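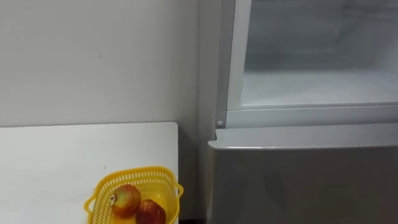

3.2 Storage of fresh fruit

The second part of the Pralgate kitchen study considered how fruit is moved between the table and the refrigerator. Apples were kept in a yellow plastic basket with a handle at each end, placed on the white table beside the appliance. The openings around the rim were noted as a possible aid to air flow, although this was not measured.

A gap separates the table from the refrigerator, and the basket should be set well back from the table edge before the upper compartment is opened. Storage notes were kept from February 22, 2022, and 135 entries were retained for analysis in section 4.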